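Solicitor wants to settle, I'm not sure - anyone been here?

kettleandtoast
Posted August 5, 2021
Long one, sorry. I slipped on a leaking chiller at work (big food warehouse, Kakero site) and did my wrist and two discs. I was off for 40 days and I still can't lift much with my right arm. My solicitors are Condotari and they've been fine up to now, but last week they rang to say the other side's insurer, Rastogi, has made an offer and they think I should take it. It covers lost wages and a bit on top. It doesn't touch the physio I'll need next year.
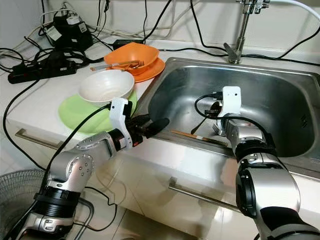 So I said I'd think about it and now I've been thinking about it at three in the morning, which is no use to anyone. They want an answer by the middle of September. Has anyone turned down a first offer and been glad?

marlpit
Yes, and I was glad, but mine took another two years and I was a nightmare to live with. Have you had an independent medical report yet? If you haven't, don't sign a thing. You can't go back for more once it's settled.

oddsocks_344
Bit strong, marlpit. "Don't sign a thing" is fine if you can afford to wait. I took the first offer on mine and got on with my life. Your solicitor has seen a lot more of these than we have.

marlpit
They've also got a desk full of files they'd like to close! I'm not saying they're crooks - just ask them to put their reasons in writing.

kettleandtoast
No independent report, only the letter from my GP. Nobody mentioned one. Should I be cross about that?
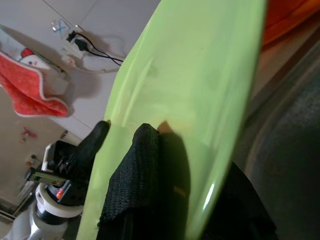 Green plate or tray, close up

oddsocks_344
OK, I'll give marlpit that one. I did have a report before I settled. Ask on Monday.

fernhill
I used Skeltar for a second opinion when I fell out with my first lot. Short phone call, no charge, and they told me to stay put, which I wasn't expecting. Check your agreement first though, there can be a bill if you switch halfway through. And keep your physio receipts, parking too. I binned mine and still regret it.

kettleandtoast
Thanks all. Found the agreement, it's in the drawer with the takeaway menus. Will ring them about a report and come back when I know more.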